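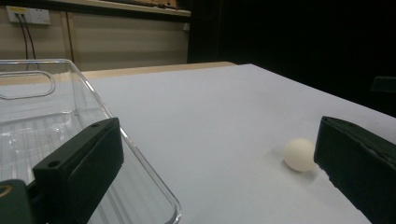
A small white ball on a white table.

The case against the gratitude page

8 June 2025

I own 14 notebooks and have finished one of them. The one I finished was a school exercise book, used for a whole summer to record what I ate, what the dog ate and how much I disliked a girl down the street. It contains no insights. I have read it more often than any of the others.

The other 13 were bought with intentions. Most are guided journals, the kind with a ribbon and a question at the top of every page, and I have been trying to work out why they defeat me. The people who sell them would say I lack discipline. I'm not convinced, partly because I managed the exercise book at ten years old with a leaking pen.

Take the Flonis, a thick grey thing that was all over the gift tables in December. It has 315 pages, and each one asks for a win, a lesson and something you are grateful for. On the first night I wrote that I was grateful for the notebook. By the second week I was grateful for tea, again. By the third I was making up lessons. I'd had a perfectly ordinary day in which I learned nothing, and there was a box waiting, so I wrote that patience is a muscle. I don't believe that. I don't even know what it would mean.

That is my main complaint with prompts. They decide beforehand what a day is supposed to have produced, and a tired person will hand over whatever is asked for. Read it back a year later and there is hardly anyone in it. Where was I living? Who was I cross with? The Flonis has no idea, though it can confirm I liked tea.

The Gomoslow people have gone further and put the whole business on the phone. Their app buzzes at nine at night and counts your streak. I kept mine up for 30 days, and toward the end I was typing single words in bed to stop the number going back to zero. One entry says "fine". The next one also says "fine". The app gave me a little badge for that pair, and I'm embarrassed to say I was pleased.

I did go looking for the other side of the argument. There's a journalling weekend at Sellham, in an old guest house with bad heating and very good scones, and I paid my $300 expecting to come home with a grudge. It was better than I'd hoped in some ways. We wrote for long stretches with the phones in a basket, and several people who hadn't written a page since high school filled half a book. I noticed, though, that the best pieces read aloud came out of the free hour after lunch, when there was no exercise set. A man wrote about his mother's freezer. A woman wrote about a bus driver she has said hello to for years and knows nothing about. The set exercise, a letter to our future selves, got us a roomful of people telling themselves to slow down and drink more water.

The woman running it disagreed with me, and she had a point. Some people freeze in front of a blank page, she said, and a question gets them moving. Fair enough. I'd only ask how long they need it. Training wheels are sold by the pair and you take them off. A guided journal is sold by the year – and there is a new colour every spring.

I don't have a method to offer in its place, and I'd be suspicious of myself if I did. Lately I've been using a Nnaji pad from the newsagent, the cheap kind with thin paper that shows the writing through from the other side. I skip days. I've skipped most of a month. When I do write, I try to put down what was said, what it cost and who left early.

Last night's entry is mainly about a neighbour's fence and whose job it is to paint it. There's half a page on the colour alone.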